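Robots join the teardown line at Fludell

2025-08-17

I spent a morning at Fludell, the computer refurbisher out past the rail yard, and came home with dusty sleeves and a lot of notes. The shop takes apart up to 300 old office desktops a week, and this summer it put its first robot arms on the job. Everybody I met had an opinion about them!

Jacqueline Tessier runs the teardown room. She told me no jobs were cut, though two people moved over to testing, where the pay is a little better. "My wrists were shot by November last year," she said. "I don't miss the screws."

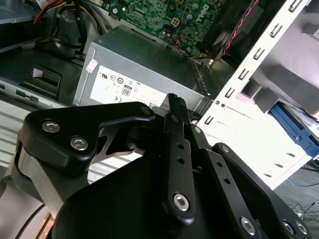

The new routine takes some getting used to. A person opens the case and picks the program, then the arm goes in for the parts people got sick of reaching for. It's tight in there – with a Dell board, the power supply and the drive cage all crowded together, there isn't much room for a gripper, never mind a hand. Woo-jin Yoon has been there longest and now looks after two stations at once. He likes the quiet, but he misses chatting across the bench (the stations are farther apart now), and he'd still rather handle the cables himself.

Pay is the sore spot. Workers used to get a bonus for every 20 machines, and that went away when the arms came in. Fludell replaced it with a flat raise, which Thu Đồng in testing says works out fine for her and badly for the fastest people on the old crew. They're asking for a second look at the numbers.

Management says it will go over the pay plan with staff in November – and a third arm is on order, so I'll be back to see where it goes.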